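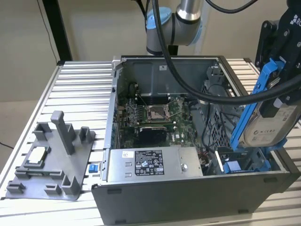
Tower with the side panel off and the power supply label facing up.

Fladico Anti-Static Bench Mat, Two-Layer, Gray
Sold by Fung Bench Supply, Stistbridge

Item 216
In stock. Orders in before 3 p.m. leave the same day.

The Fladico is a two-layer rubber mat for repair benches, assembly tables and school electronics rooms. The top layer drains static charge slowly and the black bottom layer conducts it to ground. It lies flat out of the tube after a night on the bench and stays put without tape on most surfaces.

We have carried this mat since we opened the Stistbridge store and it is the one we use at our own counter. There are cheaper vinyl mats. Vinyl is fine for light work, but it curls at the corners in a cold room and a soldering iron will go straight through it. Rubber costs more and weighs more. If you only open a case once a year, buy the vinyl.

What comes in the tube

One mat with two snaps already fitted, at the front left and front right corners. One ground cord, ten feet, with a ring terminal. One wrist strap with a six-foot coiled cord. The strap is adjustable and fits most adults. A small size is sold separately.

The cleaner is not included. See Care below.

Sizes

Small, 16 by 24 inches. Fits a desk. Good for phones, boards and hand tools.
Medium, 24 by 36 inches. Our best seller.
Large, 24 by 48 inches. Ships rolled in a longer tube, and the carrier adds a charge for it.
Custom cuts are available from the 50-foot roll. Custom cuts cannot be returned.

Choosing a size

Measure the largest thing you work on and add a foot on each side for parts and screws. People tend to measure the bench and forget the work. 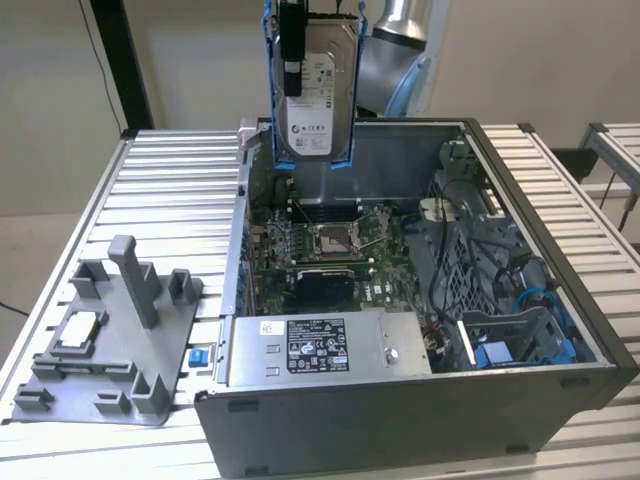 Desktop towers are the main reason customers come back for a bigger mat. A full-size case on its side covers most of the Small, and then there is no protected place to set down what comes out of it. A 3.5-inch hard drive in a blue plastic caddy needs its own spot, and so do the memory, the cards and the cooler if you are going that far. Get the Medium at least. If you work on two machines at a time, get the Large.

Metal benches

We get this question a lot. A bare metal bench is not a static-safe surface, even if it is grounded. Charge moves across metal too fast, and a board with a battery on it can short against the surface. Put the mat on top and run the ground cord to the building ground, the same as you would on a wood bench. On slotted or slatted tops, lay a sheet of hardboard under the mat first so the slots don't print through.

Setting it up

Unroll the mat with the gray side up. Leave it overnight. Snap the ground cord to one corner and take the ring terminal to a verified ground point. The center screw of an outlet cover is commonly used, but have the outlet tested first. Snap the wrist strap cord to the other corner. Both cords have a one megohm resistor built in. Do not cut it out or bypass it.

Take the strap off before you work on anything that is plugged in. 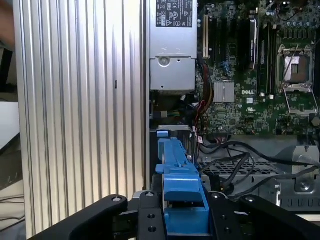

Check the strap and cord with a tester at the start of each shift, or once a week in a home shop. Cords fail near the snap, where they bend. We stock replacements for both, and they fit older Fladico mats as well as the Flistine mats we used to sell.

Care

Wipe the mat with an anti-static mat cleaner or with plain water and a little isopropyl alcohol. Household sprays leave a film that keeps the surface from draining, and so does hand lotion. Don't use silicone polish. Flux spots come up with alcohol and a soft brush.

The top layer will take brief contact with a hot iron tip up to 400 degrees Fahrenheit. It will mark if you leave the iron there.

Warranty and returns

Three years against splitting, peeling of the layers and loose snaps. Burns and knife cuts are not covered. Stock sizes can be returned within 30 days if they are clean and the snaps have not been moved. Keep the tube.

Customer notes

"Had the Medium for two years. Still flat. The smell goes away in a week or so."
Wing-sze Tu

"Ordered the Large for a shared bench. Good mat, but the ground cord was short for our room and I had to buy the 15-foot one."
Shuk-fan Liao

Related items

Item 334, ground cord, 15-foot
Mat cleaner, quart
Wrist strap, small
Strap and cord tester, battery included

The store counter is closed for inventory the first week of May. Online orders ship as usual.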